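Oct 10, 2022

Glue trials, Ustisdale batch. Second set of lap joints pulled this morning with Begoña. Mean load 700 N, well under what we had in May.

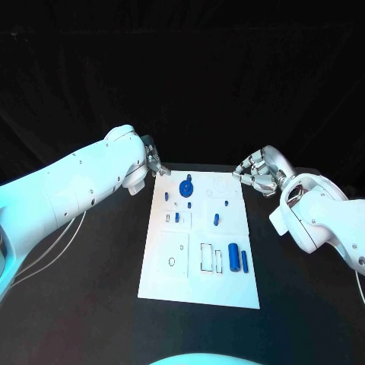
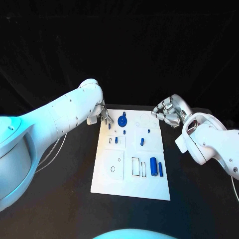
Two of the joints failed at the primer, the rest in the glue itself. Baltasar thinks the Kiver hardener is past its date – tin opened in May, lid never a good fit. Mixed a fresh lot at 20 degrees and left 12 joints under clamps overnight. Pull them at 1510 tomorrow. Still need to order more primer and find the other torque key.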